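Geum-ok Cho
7 Dec 2023

1/ Snack table notes, for anyone who has to stock a shared room on a fixed budget. Ours serves the Irholm office. I took over the ordering from Didier Caron and have changed most of his system.

2/ Storage first. Packets used to go into one deep bin. Anything flat sank to the bottom and expired there. Now everything gets laid out on the table once a month and sorted before it goes back on the shelf.

3/ The cloth matters more than I expected. Bare tabletop plus glossy film means packets slide when you stack them. A plain cotton or linen cloth adds enough friction. Creases are fine. Ours is mustard yellow and has never been ironed.

4/ Sorting rule: turn every packet until you find the date, then put it down with that side up. On imported snacks it can be on the back, on the crimp or beside the barcode. The yellow GUOBA bag and the red packet, back side up, are typical of what we get.
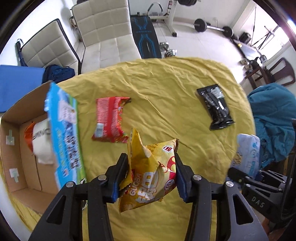

5/ Budget
Last order was 2,400 before the discount and 2,045 after. The discount applies only to mixed cartons, so single-flavor cartons are off the list until January.

6/ Guoba, for those asking: crisp rice crust, usually seasoned and fried. It breaks easily. Store the bags upright, one layer, nothing on top. A crushed bag is still edible but it goes last, and people notice.

7/ Shelf life. I pull anything with under 3 weeks left and put it out front. Didier used 12 days. That works if the office is full. In a slow week it leaves you with a pile of stale crackers.

8/ Don't sort by color. I tried it — it looks tidy and tells you nothing. Two flavors of the same cracker can be red and light blue, while a sweet and a savory item share the same orange. Sort by type, then by date.

9/ Packets with a lot of small print get checked one at a time. Allergens go on a card taped to the shelf edge. If I can't read the label, it goes to Didier's desk with a sticky note and stays off the shelf until he answers. 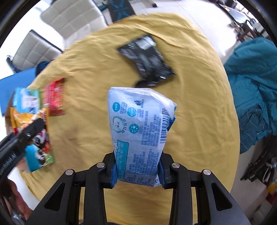 White-and-blue wrapper, barcode along the right edge. Panda packet at left, with the cluster.

10/ Still open: whether Wellitz will split a carton. I've asked twice. Will add the answer to this thread.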